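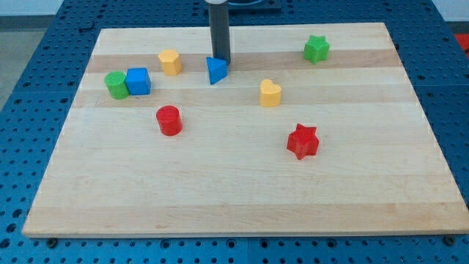
Maple-look board, plastic shape blocks, blue tabletop.

4 min read

Kitchen hand / prep cook wanted, Brundanero, Flatham

We need someone for the back kitchen, starting in April if you can manage it, sooner if you're free. Busy place, small kitchen, decent people. Read the whole thing before you write please, last time half the emails asked stuff that was already in the ad.

Who we are

Brundanero. Dinner place on the corner by the old post office in Flatham, open going on eight years. Pasta, braises, a lot of vegetables, bread made in house. 55 seats inside and a few more on the sidewalk when the weather lets us. Chef is Zorica Dimitriou, sous is Nevzat Güneş. Lumturie Pavlović runs the front and also the schedule, so be nice to her.

The job

Prep mostly. You come in at 1 pm, check the list on the walk-in door, get going. Onions, carrots, celery, more onions. Picking herbs. Cleaning squid twice a week. Rolling and cutting pasta once you've been shown how (Nevzat will show you, he's patient about it up to a point). Putting away deliveries, labelling and dating everything. Then from 5:30 or so you're on cold plates and desserts, and helping on dish when it backs up. It backs up.

Out by 10:30 most nights. Later on holidays and when there's a party in the back room.

Also: boards get scrubbed and stood up to dry, every night, no exceptions. Oil once a month.

Hours and pay

41 hours in a normal week, five shifts, two days off together. You can swap shifts but ask Lumturie, don't just text each other and hope. Pay is hourly, goes up after 60 days if we both want to keep going. Tips are pooled and kitchen is in the pool, same share as the floor. We'll tell you the rate in the first phone call, no games about it. Staff meal at 4:30, sit down, everybody eats. Shoes: we pay for one pair a year, keep the reciept.

Health plan kicks in after the trial period. It's not a fancy one but it does cover dental.

What we're looking for

- Some time in a kitchen, any kitchen. School cafeteria counts, so does your uncle's diner
- Knife skills that are OK and getting better
- On time. Really on time, changed and at the board at 1
- Can lift a 50 pound flour sack or at least get it from the cart to the bin without wrecking your back
- Food handler card, or you get one in your first month (we pay the fee)
- English good enough to read a ticket and yell "behind". Spanish, Turkish or Greek all get used back there too

Culinary school is fine, no culinary school is fine. We've had both and couldn't tell you which did better.

What we're not looking for

Somebody who wants to be on the line in three weeks. There is a way up, Hyun-seo Min started on this exact job and is now on saute, but it took a good while and she put in the time. Also no shouting. Zorica doesn't shout and she won't have it from anyone else.

Getting here

The 8 bus from Sostia stops two blocks down and the last one back is 11:10, so you'll make it unless it's a crazy night, in which case somebody drives you. Parking in the lot behind the Hoxha bakery, they let us use it after noon. Bike rack in the alley, bring your own lock.

How to apply

Email Lumturie Trajkovski, who does our hiring (yes, two Lumturies, the other one is front of house, please don't mix up the emails). Put "prep" in the subject line. Tell us:

where you've worked and for how long
what days you absolutly can't do
when you could start
one thing you like to cook at home, can be eggs

No cover letter. Resume if you have one, if not just write it in the email. You can also drop in between 2 and 4 in the afternoon and ask for her at the side door. Not during service please.

If it looks good we'll call, then it's a paid trial shift, four hours, you eat with us. Bring non-slip shoes and a hat or something for your hair. Knives and aprons are here, bring your own knife if you're attached to it.

We answer everyone, might take a week. The ad stays up til the job is filled.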